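Write the Grip Rules Down Before the Robot Picks Anything Up

Most arguments about robot safety are about people getting hurt. Those rules exist, and they are mostly good. My complaint is with the duller rules, the ones covering what a robot may do to the things it handles. In a lot of shops they are a page long, and in some they are a few sentences in a chat thread.

I spent part of last year reviewing handling logs for Jumwood, which trains arms to do kitchen work. The set I was given held 1,428 pick attempts. Of those, 578 had no note on whether the item was checked for chips afterward. The operators weren't lazy. The form had a box for "success" and a box for "fail," and a plate that reached the counter with a nick in its rim went in as a success.

A written standard should fix that first. Say what counts as damage. Say who looks, and when. Daleck, a smaller outfit I have also worked with, makes the operator run a thumb around the rim of every dish at the end of a session. It takes a few minutes and it catches things.

The second rule I would want is about the fingers. Pads pick up dust and grit, and the edges wear. Grit between a hard finger and a glazed plate will scratch the glaze. I have read plenty of procedures that call for calibrating the camera every morning and say nothing about wiping the gripper.

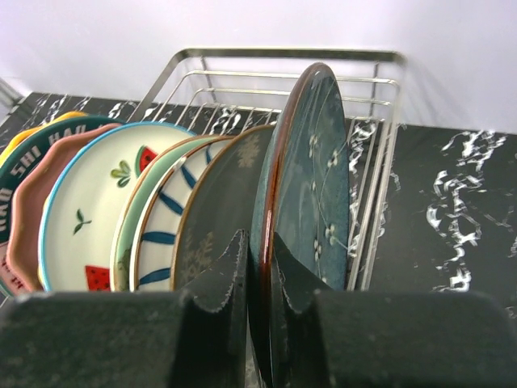
Third, test with mixed dishes. A rack of identical white plates tells you very little about a home, where the sizes, rims and glazes differ and the plates lean on each other. If a standard lets a lab pass on one matching set, people will buy one matching set. I would require at least a few odd pieces in every rack, including a wavy edge and a dark glaze, and I would require that the plates next to the one being lifted get checked too.

The usual objection is that paperwork slows small teams down. It does, a little. Jumwood added four lines to its form in October and the operators grumbled until the next week. They now fill it in without being asked, and the missing notes have mostly stopped.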